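Touchline Forum > Laws, Officiating and Data > Added time: are we measuring the right thing?

Thread status: open
Started 20th February

Split from the Oscombe v Grukuvcombe match thread, which had turned into three separate arguments. Keep penalty talk over there. This one is for added time and how it gets calculated in our division.

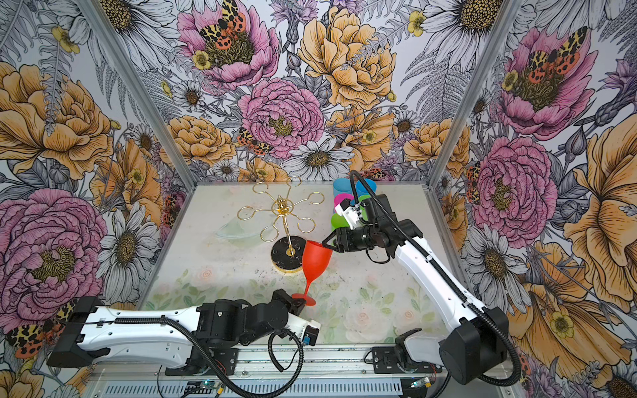 backpost_ledger
Section moderator, Laws and Data

The question left over from the match thread was whether the board at Oscombe was wrong. Six minutes went up and the equalizer came in the eighth. Several posters said the referee "played on until they scored." I don't think the timings support that, but I also don't think the six was calculated in any consistent way.

Since September I have logged second halves from 144 matches, all from full recordings. For each one I have the length of every throw-in, goal kick, free kick, corner, substitution, injury and goal celebration. The sheet holds 3,460 throw-ins and 1,252 goal kicks. I start the clock when the ball leaves play or the whistle goes, and stop it on the kick or release.

Main findings so far:

Injury stoppages are credited close to in full. Substitutions are credited at a flat rate, whatever they really took. Goal kicks and throw-ins are credited at zero unless there is a caution for delay.

The last one is where the gap comes from. A side protecting a one-goal lead takes longer over goal kicks after the hour than it did before, and none of that comes back on the board.

channel_runner
Member

The last one is also what the law says. The referee makes allowance for time lost through substitutions, injuries, sanctions, celebrations and so on. Ordinary restarts are part of the game. The guidance says many stoppages are entirely natural and only excessive delays get added. You have found that referees are following the text.

backpost_ledger
Section moderator, Laws and Data

Agreed on the text. My point is about "excessive." If a keeper takes twice as long over the same kick in the second half as in the first, some of that is excessive by any reading. The credit is still zero.

deadball_delivery
Member

How do you handle multi-cause stoppages? Typical case: foul, player down, physio on, two subs made while he is treated, then a free kick. If you log the injury and the subs separately you count the same seconds twice and your expected board comes out too high.

backpost_ledger
Section moderator, Laws and Data

One stoppage gets one start and one end. Cause is a list and the duration is not divided. For the expected board I use the whole duration once, less a fixed allowance for the restart. The definitions are in the first tab of the sheet. 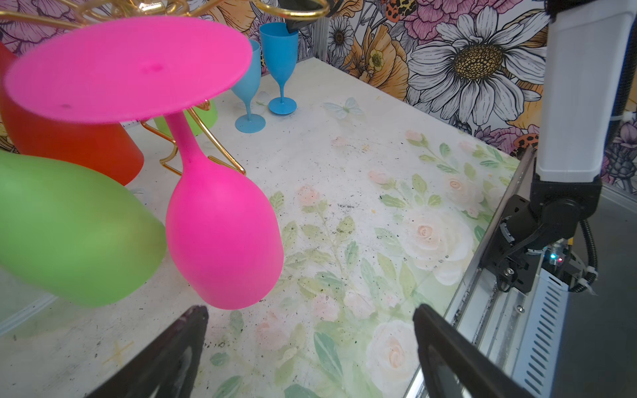

Pink glass hanging from the rack, two blue ones standing behind it.

The allowance is the weak part of the method. I took the median first-half free kick for both sides. You could argue for a longer one when the kick is in shooting range and there is a wall to set.

channel_runner
Member

I would argue exactly that. A direct free kick at the edge of the area takes far longer than one on halfway, and the referee causes most of the delay by managing the wall. If your allowance is a single value, every late free kick near goal inflates your expected board. Oscombe conceded two of those after the 80th minute.

lowblock_larder
Member

Oscombe supporter, so apply whatever discount you like. The board said six. There was then a head injury in added time, with the physio on the field, and after that a substitution. Six is a minimum. The referee can extend it and can't reduce it. I timed the head injury from the broadcast and it accounts for the extra two minutes without any help.

I was angry at the time. Having gone through it again I have no complaint about the eighth minute. I do have one about the six, because I can't reconstruct it.

deadball_delivery
Member

Try it with Hovland. It tags stoppages from the event feed and exports a table. The start times are good. End times are poor on throw-ins because the feed stamps the first touch by the receiver and not the release, so you get a small positive bias on every one.

backpost_ledger
Section moderator, Laws and Data

I ran Hovland next to the manual log for the first month. The same bias shows up on goal kicks when they are played short. Long ones are worse, as the first touch can be several seconds after the kick. I stopped using it for durations and kept it for finding the stoppages.

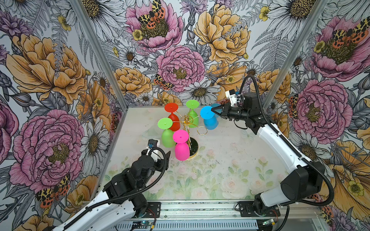
For anyone wanting to repeat the work, that split is the one I'd suggest - automatic detection, manual end times. It cuts the logging for one half to less than the length of the half. Fully manual took me much longer and my error rate went up near the end of each session, which I only noticed when I re-timed a sample.

switchplay_92
Member

Has anyone tested a stopped clock on this data? Thirty minutes of ball in play per half and the whole argument goes away.

channel_runner
Member

It doesn't go away, it moves. Someone has to decide when the clock stops. Also look at total durations. With the ball-in-play share in this division, a stopped clock at thirty per half would take a lot of matches past 100 minutes before halftime is counted. Part-time squads, shared grounds, last buses. I can't see clubs voting for it.

switchplay_92
Member

Then twenty-seven per half. The target is adjustable.

channel_runner
Member

In which case you have picked a number to reproduce the current average and added a timekeeper to every fixture.

deadball_delivery
Member

There is a real gain in variance even at the same average. At present the spectator at one match gets noticeably more football than the spectator at another for the same ticket. I'd accept the timekeeper for that. Grukuvcombe already have one for their youth fixtures, who runs the Jada app off a tablet by the dugouts.

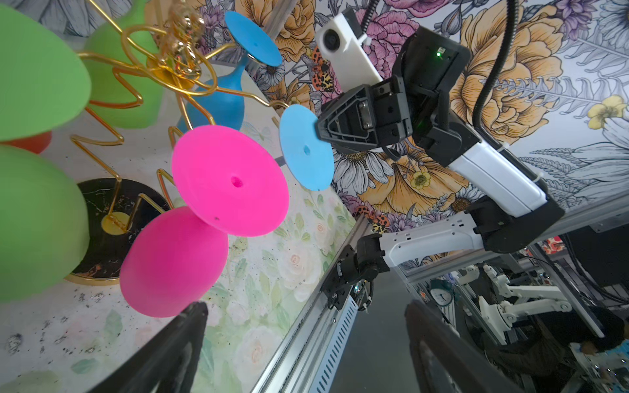

Green and blue glasses on the gold wire stand.

lowblock_larder
Member

Jada logs the stoppage live but you have to choose the cause from a menu before it lets you end it. In a quick sequence you fall behind. I've used it for two matches and both had a phantom stoppage of over a minute that was just me looking for "throw-in."

backpost_ledger
Section moderator, Laws and Data

Useful to know. I'll leave the live option for now.

On the free kick allowance: channel_runner is right that a single value is too crude. I'll split it by zone, final third against the rest, and rerun the expected boards. My guess is that the Oscombe figure drops a little and still comes out above six. The zone is in the Hovland export, so it needs no new logging.

channel_runner
Member

Split by whether a wall is set, not by zone. Wide free kicks in the final third usually get one or two players and go quickly.

backpost_ledger
Section moderator, Laws and Data

Wall isn't tagged in the feed. I would have to go back through the recordings for every free kick. Zone first, then I'll check a sample by hand and see how far out it is.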